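9. November 2018

Endlich sitze ich, die Füße auf dem Hocker, den Tee neben mir, und bevor ich wieder einschlafe wie gestern, will ich aufschreiben, was in diesen Tagen mit der Küche geworden ist. Seit März schiebe ich das vor mir her. Im März hatte ich mir ja feierlich vorgenommen, die Arbeitsplatte leer zu räumen und leer zu halten, und dann kam der Frühling, und dann die Sache mit dem Dach, und dann war plötzlich Herbst und auf der Platte standen immer noch dieselben Sachen, nur mehr davon.

Angefangen hat es eigentlich mit dem Biomüll. Seit die neuen Regeln gelten, will die Abfuhr hier in Skoltdale die Küchenabfälle getrennt haben, und ich habe mich wirklich lange gewehrt (ich gebe es zu, ich dachte an Fruchtfliegen und an den Eimer meiner Großmutter, den man im Sommer schon vom Gartentor aus riechen konnte). Nun steht er da, der weiße Eimer mit dem grünen Deckel, und ich muss sagen, ich habe mich mit ihm angefreundet. Die Beutel sind dünn, viel dünner als gedacht, und wenn man Teeblätter hineinwirft, ohne sie vorher auszudrücken, hat man die Bescherung am nächsten Morgen unter dem Beutel. Das ist mir zweimal passiert. Jetzt lege ich ein Stück Zeitung unten hinein, und seither ist Ruhe.

Den Deckel lasse ich beim Kochen einfach offen stehen. Man glaubt gar nicht, wie viel angenehmer das Gemüseputzen wird, wenn man nicht für jede Karottenschale mit dem nassen Handrücken einen Deckel hochdrücken muss! Auf dem Etikett vorne sind lauter kleine bunte Bildchen von Lebensmitteln, und ich ertappe mich dabei, dass ich sie beim Warten auf das Teewasser anschaue wie früher die Rückseite der Müslipackung.

Und dann die Schale. Die große Holzschale habe ich damals von Pulau mitgebracht, im Handgepäck, in zwei Pullover gewickelt, und die ganze Reise über hatte ich Angst, sie könnte einen Riss bekommen. Sie hat keinen bekommen. Jahrelang stand sie oben auf dem Schrank und hat Staub gefangen, weil sie mir für den Alltag zu schade war, was wirklich dumm ist, denn wofür hat man denn etwas Schönes. Am Nachmittag habe ich sie heruntergeholt, mit einem feuchten Tuch ausgewischt und dann mit dem Öl von Graltine eingerieben, das ich noch vom Schneidebrett übrig hatte. Zweimal dünn, dazwischen warten, dann mit einem alten Geschirrtuch nachpolieren, bis nichts mehr klebt. Das Braun ist so warm geworden, dass ich mehrmals nur deswegen in die Küche gegangen bin.

Zum Wegräumen bin ich auch gekommen, jedenfalls zum Teil. Die Gewürze sind jetzt im Schrank über dem Herd, die drei Kochlöffel, die keiner benutzt, im Keller, die alte Brotdose ebenfalls. Die Pumpflasche bleibt hinten stehen, die braucht man einfach, und die Edelstahldose auch, die hat seit dem Einzug dort ihren Platz und würde mir fehlen. Der Zettel an der Wand soll eigentlich auch weg, aber ich habe ihn hängen lassen. Man muss sich ja für den nächsten Tag noch etwas aufheben.

Beim Pfand bin ich wie immer nachlässig. Es steht dauernd irgendwo noch eine Plastikflasche mit einem letzten Schluck drin, den ich nicht wegschütten mag und auch nicht trinke, und daneben liegt gern noch irgendein zerknülltes Stück Folie, das längst in den Gelben Sack gehört.

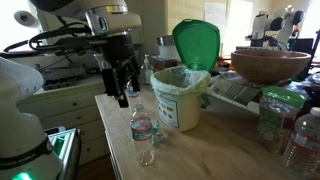 Die Schale müsse unbedingt in die Mitte und nicht an die Seite, fand die Nachbarin, als sie vorhin wegen des Pakets klingelte und natürlich gleich in der Küche stand. Eine Holzschale gehöre benutzt, für Äpfel, für Brot, von ihr aus auch für die Post, und wenn man sie nur poliere und anschaue, werde sie mit den Jahren spröde. Und den Komposteimer würde sie nie im Leben auf die Arbeitsplatte stellen, bei ihr stehe er auf dem Balkon, auch im Winter, und im Winter sei das ja sogar am besten, da friere alles durch und rieche kein bisschen.

Ich habe ihr einen Kaffee gemacht und gesagt, dass ich dafür jedes Mal durch das ganze Wohnzimmer müsste, mit tropfenden Händen, und dass ich mich kenne. Nach einer Woche läge wieder alles im Spülbecken. Darüber haben wir dann eine gute halbe Stunde geredet, über Spülbecken und Siebe und darüber, wie man Kaffeesatz am besten loswird (sie streut ihn an die Rosen, ich habe keine Rosen). Mit den Äpfeln hat sie aber recht, glaube ich. Im Keller liegt noch die ganze Kiste vom Markt, und ein paar davon müssen bald gegessen werden.

Das Einzige, was mich noch ärgert, ist das Holz der Platte selbst. So hell, wie es ist, nimmt es jeden Fleck, und neben der Spüle ist ein Ring von der Teekanne, der weder mit Zitrone noch mit Salz herausgeht. Ich habe bei Le Roux angerufen, die machen so etwas, abschleifen und neu ölen, und die nette Stimme am Telefon hat mir 620 für alles genannt, oder 341, wenn ich die Platte vorher selbst frei räume und das Ölen am Ende auch selbst mache. Nun, geölt habe ich ja inzwischen geübt. Aber alles frei räumen, wirklich alles, einschließlich Edelstahldose! Ich habe mir Bedenkzeit erbeten. Vielleicht nehme ich mir erst einmal ein feines Schleifpapier und versuche es an einer Stelle, wo es keiner sieht, hinten in der Ecke.

Draußen hat es zu regnen angefangen, ich höre es auf dem Vordach. Morgen will ich den Beutel wechseln und hinunterbringen, dann das Apfelmus kochen, mit Zimt und nur ganz wenig Zucker, und die Gläser dafür muss ich auch noch suchen. Ich meine, sie stehen hinter den Blumentöpfen. Neue Beutel kaufen, die mit der Zugschnur, falls es die in der kleinen Größe gibt. Und Teelichter.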